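Up before seven, kettle on, couldn't find the other slipper. Rain in the night but clear by breakfast and the sun right in on the kitchen table, so decided today was the day for the crockery cupboard. Have been saying so since March.

Everything out onto the worktop. Far too much of it. Two gravy boats and I never make gravy. The Fana plates, wrapped in newspaper still from the move, one chipped, don't remember that. Put the chipped one aside for under a plant pot. Side plates back in the bottom. Found 3 egg cups behind the big casserole and the lid of something, no idea what, tried it on everything and it fits nothing.

Charity shop in Skallville takes boxes until noon, so was rushing. Packed the first box badly, repacked it. Ran out of newspaper and used tea towels, will want those back and won't get them.

Then the white bowl. Had forgotten how deep it is. Came from the closing down sale at Hutchins, years ago, paid too much, carried it home on the bus on my knees like a baby. It was going in the box. It went in the box. Took it out again. Put it on the round table to have a think while I did the shelf paper. 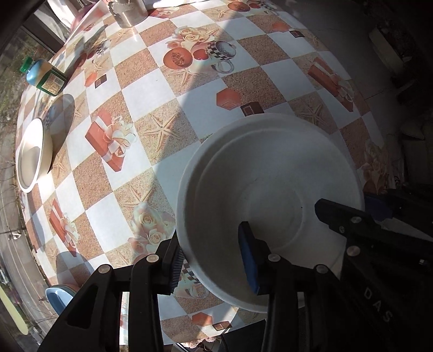

The big white bowl, on the gift box cloth. Staying, I think.

Shelf paper a nuisance as usual. Cut the first piece short, second peice fine, third one bubbled and I left it, it's at the back. Wiped the runners with the green cap bottle stuff. Must buy more, and sponges.

About the cloth. Meant to have it off the table weeks ago, it's the one with the presents and the roses and the starfish squares, beach and Christmas and a tea party all at once. Looks very jolly with the sun on it though. Everything else in this kitchen is beige. Will give it another month. It wipes clean and the good linen one doesn't, and the good linen one needs ironing, so.

Speck on the inside of the bowl, saw it once it was in the light. Crumb or a chip in the glaze? Will go at it with a fingernail later. If it's a chip then no good for the salad and it can do for fruit. Or dough, if I ever start with the bread again. Bread was going well until the oven went funny.

Got to the shop at ten to twelve. Lady took both boxes and pulled a face at the gravy boats. Bus back late, 32 minutes at the stop by the chemist, wind straight through my coat. Should of worn the thick one.

Electric bill waiting on the mat, didn't open it. Postcard from Flonavport too, harbour and gulls, mostly weather on the back.

Afternoon: plates back in by size, bowls next to them, mugs on hooks. Cupboard door shuts without a shove now, first time this year. Opened and shut it a few times. Soup, toast, the end of the cheese.

Still to do: pan drawer. Spice rack, half of it out of date I bet. Find what that lid belongs to. Ring about the oven. Slipper turned up under the radiator.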